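Ticket: Flandico hand grippers, left unit drops episodes / fingertip comparison
Opened 2022-09-25 by Keegan Whitelaw
Status: open, workaround in place

Summary

Two hand-held grippers running as a pair into one Joremby recorder. Left unit drops out mid-take, right unit fine. Also supposed to be picking a fingertip for the Wogan bench so both things are in here, sorry. Rüdiger wants them split, will do it when I get a minute.

Setup

- Recorder: Joremby, firmware as shipped
- Two hand units, one per hand, USB each
- Left has the wide fingers, right has the narrow tips
- Cables: the long black ones from the Jiltstead box
- Task: sort cutlery. Chopsticks and spoons off a round table, chopsticks into the holder, spoons to one side

What happens

Left stream stops. No error on screen, recorder keeps counting as if both are there. You only find out at playback when the left video freezes on one picture and the right carries on. Gripper width channel stops at the same time so it's not just the camera side.

First bad take stopped at frame 1,674. Thought it was a buffer thing as the next one got to 3,561, which is nowhere near the same spot. So no fixed limit.

Log, oldest first

1. Restarted recorder. No change.

2. Swapped USB ports left for right. Fault stayed with the left unit. Not the port then.

3. Swapped cables. Fault moved!! Right unit dropped, left ran a full take. Called it a cable and went for lunch.

4. Back from lunch, same swapped cables, left dropped again. Both cables now suspect, or the cable is only half of it.

5. Emlyn had a look at the plug end on the left unit. Bit of side play in the socket. If you roll your wrist outward to get a flat grip on a spoon handle the cable pulls sideways on it. Could reproduce at the desk by wiggling it, drops out maybe one wiggle in three, hard to say.

6. Taped the cable down to the body with a slack loop. Much better. Not perfect, still lost one take after.

7. Tried the short cables. No dropouts but can't reach the far side of the table without dragging the recorder, so not a fix.

8. Lowered frame rate a notch to rule out bandwidth. Dropped anyway. Put it back.

9. Wyn asked about the power brick. Swapped to the bigger one. No difference I could see, left it on.

Reply from Gøran Björklund (Flandico support), pasted in

"Hi Keegan, side load on the connector is known to us on early units. Please do not tape over the vent. A right-angle adaptor helps. If the socket moves when no cable is fitted, send it back and we will replace the board. Can you confirm whether the dropout is logged with code 2?"

Reply to Gøran: no code at all, log just has a gap. Socket does move with no cable in, only a little. Tape is nowhere near the vent. Adaptor on order, the colour doesn't matter, whatever's in stock.

Fingertips, notes so far

Wide fingers, serrated edge one side and blue pad on the other:
- good on spoon bowls, bad on a single chopstick lying flat
- you have to come in at an angle and sort of scoop, and the stick rolls
- pad grips well, I'd keep it whatever else we change
- blocks a fair bit of its own camera view at the bottom. Rüdiger doesn't mind, I do

Narrow tips:
- much better when things are crossed over each other, can get a tip in beside a handle without shoving the rest
- spoons twist if you grab too close to the bowl
- heavier feel at the front, wrist gets tired by the end of a session, Emlyn says the same

Not fair to compare them as left hand v right hand though. Everyone here is right handed so the narrow tips get the easy job. Need to swap over and do it again.

Playback from the left camera, one of the crossed-up layouts, narrow tip going for the middle spoon:
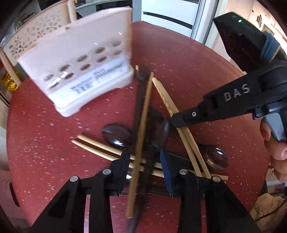 Tracking on that layout

Separate problem but same takes. Pose jumps when both grippers come in close together over the table. The tabletop is speckled, which I'd have guessed would be good for tracking, but Wyn reckons the flecks are too alike and it's matching to the wrong ones. Plausible. Also the wide lens stretches everything near the edges, so the holder looks bent and I wouldn't trust any points off it.

Tried a plain mat under the cutlery, tracking got worse. Put a printed marker board at the back of the table, got better. Leaving the board in for now.

Still to do

- fit right-angle adaptor when it turns up, rerun with the long cable
- swap fingertips left/right, same layouts, same operator
- over 1,000 frames per take minimum or it doesn't count, short ones tell us nothing
- someone please check the recorder can be made to beep when a stream goes. Sitting through a dead take is a waste of everyones time
- return left unit to Flandico if adaptor doesn't do it. Would like it back before December, the Wogan bench is booked then
- split this ticket (me)

Comment, Rüdiger Steinbach

Fine with keeping the wide fingers for the spoons only. Don't order more narrow tips until the swap test is done. And label the cables, I used the bad one on the other recorder this morning and lost a take of my own.

Comment, Keegan Whitelaw

Bad cable has red tape on both ends now. The other one is probaly OK but I've put it in the drawer with it.

Contact: Jiltstead bench support | © Jiltstead | Back to top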